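Gathering Demonstrations, Part 2
Notes to accompany the lab sessions. Instructor: Vilja Harju

Last time we left the policy network in a sorry state, having been fed 13 demonstrations and asked to generalize. It generalized to the wall. This handout covers where better examples come from, which is mostly from you, standing up, for hours.

Why hand-held grippers

Driving a real arm by remote control gives clean joint data and a very bored operator. A gripper you carry yourself is faster, goes wherever you can walk, and needs no one hovering over the stop button. The price is that your wrist can do things the arm can't. Mervin Lavoie's early Huvside set is full of elegant moves that would require the arm to pass its elbow through its own base.

What counts as one episode

Start with the jaws open and the task in view. End when the object is released and the hand has backed off. Scratching your nose in the middle is part of the episode, and the network will treat it with the same respect as everything else.

Please keep your fumbles. A missed grasp followed by a calm second try teaches recovery. A missed grasp followed by swearing and a restart teaches very little, though Chantal Simard has a folder of them if you're curious.

Variety

The Uso set had 2,791 episodes when we froze it in May. Of these, 932 were filmed at the same table, in the same light, by the same right-handed person. Change the room, the height, the operator and the clutter. Background counts too: shelves, windows, people walking about on business of their own.

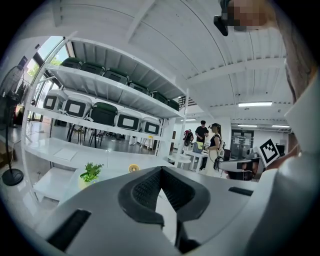

Fig. 1. View from the gripper, jaw pad at bottom center, shelving and a fiducial marker in the background.

Check before the next session

Can you see both inner faces of the jaw pad? Is the lens clean? Did you write down the task name in the agreed spelling? (We currently have "cup", "Cup", "cups" and "mug thing".)

Reading: MacLeod notes, chapter 2, skipping the proof. Send your episode logs to Darlene Caron before lab.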